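Thu 11 November, on the train back, typing with one thumb. Editor wants it by six.

# The patient business of teaching an arm to tidy up

Start with the lemon. It gets picked up, it goes on the plate, it comes off the plate, it gets picked up. By lunchtime I had stopped seeing it as a lemon at all. A yellow lump with a job.

The place is Grameck, second floor, past a bike rack and a door that sticks. The project is called Jelora and what it makes, if it makes anything, is examples. A person steers the arm through a small kitchen chore, the whole thing is saved, then the person does it again. Feed enough of those to a learning system and it should, in time, manage the chore with no person on the other end. That is the plan. They've been at it since May.

Kerstin Weidemann runs the sessions. She talks fast and doesn't sit. I asked what a good day was and she said 100 usable episodes from one station, which sounds like nothing until you try it. An episode is one go at one task, start to finish. Lemon to plate. Board cleared. A clean one takes less than a minute. Then there's the reset, putting everything back but not back in quite the same spot, and the reset is what eats the day.

"People think we're recording the arm," she said. "We're recording decisions. Where do you come in from, when do you close, what do you do when it slips."

I had a go. Of course I had a go. Handles in both hands, a slight lag you feel in the teeth more than the fingers. My first three grasps closed on air. My fourth got a strawberry by the leaves and then let go of it, I think because I was so pleased. Kerstin marked it as a fail and kept it. They keep the fails — a seperate pile, labelled, with a note on why.

The kitchen is a proper kitchen, more or less. Marble pattern counter, little blue tiles, a toaster, cereal. Fruit's toy, for obvious reasons after a full day of squeezing. Everything else is the sort of thing you'd have at home and push to the back of the worktop, and pushing to the back is half the point. A system that has only ever seen a bare table learns that tables are bare. So there's clutter, and the clutter gets shuffled, and someone has to write down that it was shuffled.

The afternoon's work was on the board. Cables. I'd assumed fruit was the hard stuff, being round. No. Cables are the hard stuff. A lemon has a shape and hangs on to it. A cable has a new one every time you touch it, and you can't describe where it is with one point and an angle. Kerstin says they lose more episodes to cables than to anything else in the kitchen.
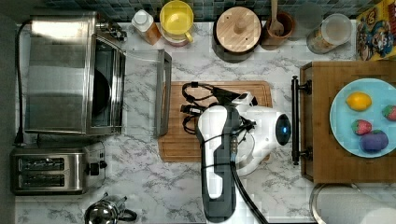
Araceli Lozano thinks they are going about it the wrong way round. Far too many goes at too few things, she told me on the phone, and she would swap 1000 tidy examples of one chore for 70 untidy ones spread over kitchens nobody had arranged beforehand. The tidy set flatters you, in her view. Scores go up every week and then you move the rig to another building and it can't find the edge of the table. She wasn't cross about it. She just kept coming back to the word *arranged*.

I put that to Kerstin. Long pause, first of the day.

She half agrees, is the short version. Jelora did try the roaming approach in the summer, three kitchens, a van, a lot of packing foam. What they got back was varied all right. Also unusable in places, as each operator had worked out their own habits and nobody had agreed what "done" meant. Is the plate cleared when the fruit is off it or when the fruit is somewhere sensible? One operator said off. One said sensible. The third changed his mind halfway through a Tuesday. You can't average that. The system learns to hover.

So now there's a written definition for every task, a page each, and a second person checks a share of the episodes without knowing who drove. Dull, slow. The disagreements have gone down, she says, though she wouldn't give me a figure and I rather liked that.

Something I hadn't thought about at all — speed. New operators are careful, creeping, stopping above the object to have a look. Perfectly sensible if you're a person. But the stop goes in the data, and a system trained on it will stop too, for no reason it could give you, and sometimes it won't start again. They call it dithering. First week of training for anyone new is mostly getting the dithering out. Move, commit, close, lift. If you miss, miss properly and go round again, becuase the recovery is worth having.

Experienced operators have the opposite trouble. They get slick. Same approach, same side, same little flick at the end. Lovely to watch and after a while the examples are all one example. The fix is a slip of paper from a tub before each go: *from the left. Far corner first. Worst grip you can manage.* I pulled one that just said *slower*.

The software is Vukonton, bought in, then bent a good deal. It lines up what the cameras see with what the joints were doing, and when those two drift apart, even slightly, the episode is rubbish and looks fine. Kerstin lost a good chunk of September that way. You play it back and the gripper closes on the fruit, lovely. Only the numbers say it closed a touch later. So the system is taught to grab late. They found it when a trained version kept pinching at the place where the thing had been. Now every session opens with a sync check, one sharp tap on the counter, and closes with another. 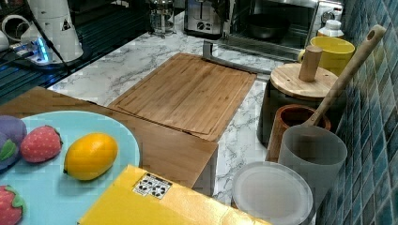 Money, then, as someone will ask. Grameck doesn't sell a robot. It sells the examples, or will, and the only customer they'd name is Wegener, who want something that can clear and reset a canteen counter overnight. Wegener pays by the accepted episode. Rejected ones are on Grameck's own time. You can see how that might push a firm towards easy tasks and lenient checking, and I said so, and Kerstin said yes, that's why the checkers aren't paid by the episode and the operators aren't either. Flat hourly rate, long breaks. Past the second hour people's hands go vague and so does the data.

It's odd work to watch. Quiet. I kept expecting it to be more like a factory or more like a game and it's closer to someone practising scales next door. A run of goes, a mutter, the sound of things being put back slightly wrong on purpose. One operator had the radio on low. He said he can tell from the playback which episodes he drove during the football, and he's asked for those to be taken out, and they were.

Whether it adds up to a machine that can tidy a kitchen it hasn't met, I don't know. Kerstin puts it at a couple of years for the fruit-and-plates sort of job and won't be drawn on cables. Araceli says ask her when it's been run in her own flat, with her own drawer of chargers. Kerstin, when I passed that on, asked for the address. I think she meant it.

They were doing one more block when I left, lemon again, new operator on the handles. The slip of paper said *far corner first*. She went for the near one.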